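I keep hearing that hobby robots are a waste of a good bench, and I could not disagree more! I've put 545 dollars and most of my January evenings into mine (my neighbor Warrick Ellery says I could've bought a decent bike), and I'd do it again tomorrow. People want a home arm to fold shirts. Mine moves beads into a little black box, and I think that's a fine job for it.
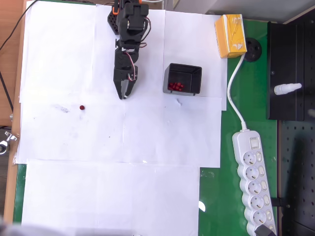
Small, dull jobs teach you the most, if you ask me. You find out how sloppy your brackets are, and why cheap servos get such grumpy reviews. Shirts can wait – I still have 2 joints to rebuild.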